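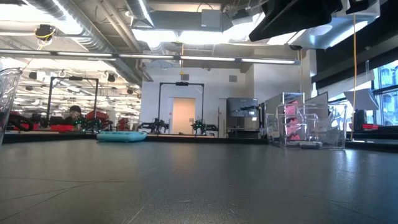
Re-inspection checklist, arm pair 2, after the drop fault
Filled in by me, comments included, so read the comments and don't just count the OKs.

Quick background for anyone on the late shift. In March the left arm on pair 2 let go of its holding torque in the middle of a slow reach and sagged onto the work surface. No one was hurt, nothing broke except a fingertip pad. The log showed a dropout on the joint bus lasting 700 milliseconds, and the controller waited the whole time before it called a fault. That is way too long! Radosław Sadowski and I went through everything below with the power off first and then again live.

1. Emergency stop, button at the operator seat
OK. Pressed it 22 times with the arms moving slowly, and both arms stopped on every press. I'd still like a second button on the doorway side -- you can't reach this one if you come in from the hall.

2. Bus connectors, left arm
FAIL, then OK after repair. The plug at the shoulder joint wasn't latched. It looked latched, it felt latched, and it came out when I pulled it with two fingers. Swapped the cable for a new one from Lytvynenko and put a clip on it. Please tug, don't look.

3. Bus connectors, right arm
OK. Same clip added anyway.

4. Fault timeout
FAIL. It was set to 1000 ms in the Flirnetti config, on both arms. I have no idea who picked that or when. Changed to 50, saved, restarted, checked that it stuck. It didn't stick the first time (you have to save the profile AND the session, which drives me up the wall). It's sticking now.

5. Behavior on lost signal
OK with a comment. Pulled the plug on purpose with foam under the arm. It faults quickly now and the brake catches, but the elbow still drops a little before it does. Grudbridge says that's normal for this brake. I'm not thrilled. Keep hands out from under the arms whenever they're powered, even parked.

6. Base bolts
OK. One on the left base took another quarter turn. Marked all of them with paint pen so we can spot movement.

7. Overhead cables
OK for now. Nothing gets near the arms at full reach. If you re-hang anything, redo this line.

8. Floor and walkway to the doorway
OK after I moved a power strip. Radosław tripped on it while we were talking about trip hazards, so it got moved right then.

9. Fingertip pads
OK. New pads on the left arm. The right ones are worn and I've ordered more from Skuna.

10. Soak run
OK. 2000 slow cycles with no load, no bus errors logged on either arm. I sat there for the first stretch and checked in on it after that.

Still open: the second stop button, the pads for the right arm, and a proper answer about the elbow drop. Until that last one is closed, half speed only, and no one works pair 2 alone. If you see the bus light flicker even once, hit the stop and write down the time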